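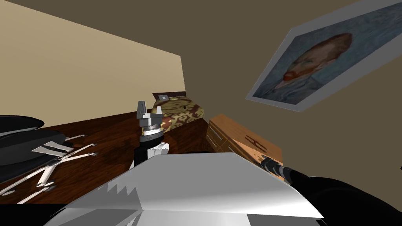 Keeping the planner honest: self-filtering, tilt and stale transforms in a two-arm bedroom task

Speaker notes. Seema Rawat, with Esperanza Ambrose on questions
May 5, 2021
Plain text version, slide numbers match the deck

Slide 1. Title

Leave this up while people sit down. Say which part of the stack the talk covers: everything between the head camera and the trajectory that goes to the arms. No grasp learning, no language, no base navigation. Esperanza did the filter work and will take questions on it. I did the planner side.

Slide 2. Where this sits

Sevis is our simulator front end. Alarlow is the motion planner. Upadhyay is the logging and replay tool that sits beside both. All three run in the same process group on one workstation, and the message layer between them is the same one the hardware uses.

The benchmark is a furnished bedroom. Bed, dresser, a chair, a print on the wall. The task is a bimanual reach toward the dresser. Two arms, head camera, no external cameras.

Point out that the room is plain on purpose. Flat walls give the depth matcher very little to hold on to, and the patterned bedspread gives it a lot. Both turn up later in the error plots.

Slide 3. What the camera gives us

Put the head view up again and leave it there for a minute.

The camera is rolled well away from level, so the walls and the floor line run on a slant. Alarlow does not care about this. It plans in the base frame. Several of the modules upstream did care, and we didn't know that until we logged them.

Most of the near field is the robot. One gripper stands up in front of the bed with its fingers open, the other arm comes in from the lower right toward the dresser, and the large pale panel at the bottom looks like body shell. Anything that treats those pixels as room will build a wall directly in front of the arms.

Ask the room how many of them have had a planner report "start state in collision" with nothing near the robot. Wait for hands.

Slide 4. Self-filter, old version

The old filter projected the collision meshes into the camera and dropped every depth point that fell within a padded outline. Padding was one number for all links.

Two problems.

First, the padding had to be big enough for the worst link, the forearm, where the mesh is a simplified shape. At that setting it also removed real points on the dresser top whenever the wrist was close to it. The planner then saw a hole in the dresser and was happy to go through it.

Second, the filter used the newest joint state, and the depth image was older. With the arm still, no effect. With the arm moving, the outline ran ahead of the arm and left a strip of unfiltered points along the trailing side.

Slide 5. Self-filter, new version

Per-link padding, read from the robot description. Joint states held in a short buffer and interpolated to the image stamp. If the buffer does not cover the stamp, the image is dropped and the drop is logged. We do not extrapolate. We tried it for two weeks and took it out.

Points are also compared in depth now. A point inside the outline but well behind the link is kept. This is what brings the dresser top back.

Mention the cost: one extra render of the robot meshes for each image. It fits in the budget at the resolution we use. Someone will ask about the body shell. It gets the same treatment as any other link. It used to be left out of the filter list by hand, a leftover from an earlier head mount that didn't see it.

Slide 6. Roll and the floor estimator

The floor estimator looked for the largest plane whose normal was close to the camera's up axis. With a level head this is the floor. With a rolled head the test can reject the floor and go looking for something else.

The fix is four lines. Rotate the candidate normal into the base frame before the test. The reason for a whole slide is how long it hid. Every unit test we had used a level camera. There is now a tilted copy of each one.

Slide 7. Replay set

1,063 recorded episodes in the replay set. 700 were used for tuning the padding values and 300 were held back. The remaining 63 have gaps in the joint stream and are kept apart as a test of the drop logic.

Splits are by starting pose, so near-identical starts can't land on both sides. Do not read the table aloud. The column to point at is false start collisions. On the held-back episodes it goes to zero with the new filter. Planning time doesn't change much and we make no claim about it.

Slide 8. What is still wrong

Thin parts. The chair legs come and go in the voxel map depending on view angle. Raising the voxel resolution helps and costs more memory than we want to spend.

Arm over arm. When one arm hides part of the other, the filter is right but the map behind both goes stale. Alarlow treats stale voxels as occupied. That is safe and makes it refuse some plans that would have been fine. Esperanza has a decay scheme in review.

Simulated depth is too clean. The noise model in Sevis is the old one. Vakisent, the replacement, adds edge bleed and dropout on glossy surfaces. It is due in November. Expect the padding values to move when it lands.

Slide 9. Logging, if there is time

Skip this one if we are past the half hour.

Upadhyay stores the filter mask beside each depth image, with the joint state used to make it. The ring buffer holds 600 images per session. When a plan fails, the buffer is written out with the plan request, and one command loads the lot back into Alarlow with the same seed.

Demo: load the saved failure, step back to the request, switch the filter from new to old, replan. The start state goes red on the forearm. Switch back, replan, clear. If the projector is slow, use the recorded version in the backup folder.

Slide 10. Questions

Likely ones, with short replies.

Why not a learned mask? We have good meshes and good encoders. A learned mask would need checking against them anyway.

Does it run on the hardware? The filter does. The decay scheme does not yet.

Why keep the roll instead of levelling the image first? Levelling resamples the depth and smears edges. Transforming the points is cheaper and loses nothing.

Can we have the replay set? Ask Esperanza. The format notes are in the Upadhyay repository under docs.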